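Primmont Marbled Bench Mat, Green
Work surface covering for slatted and open-frame benches 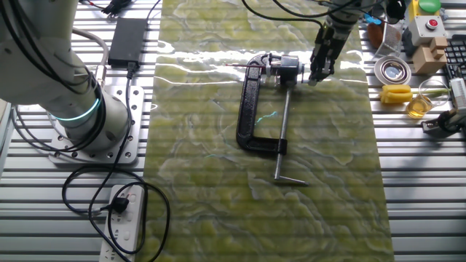 Marbled mat in green and pale cream, laid lengthwise on a slatted aluminium table, with C-clamp.

The Primmont bench mat covers the gaps in slatted table tops, so that screws, ferrules and short offcuts of wire stay on the work surface. The underside is plain and needs no adhesive. The mat can be rolled for storage, pattern side out.

Specifications
Length: 176 cm
Thickness: 3 mm
Colour: green marbled
Finish: gloss
Edges: square cut, unbound

Fitting
Unroll the mat and leave it flat overnight before trimming. Cut from the underside with a straightedge and a sharp knife. Keep plugs and power boards clear of the cut line.

Care
Wipe down with warm water and mild detergent. Do not use acetone. Heavy clamps should be lifted off, as dragging will mark the gloss.

Ordering
Sold singly or in packs of 5. Dispatch within 2 working days from the Joltia warehouse. For cut-to-size enquiries, contact Hadiza Ogundipe in trade sales.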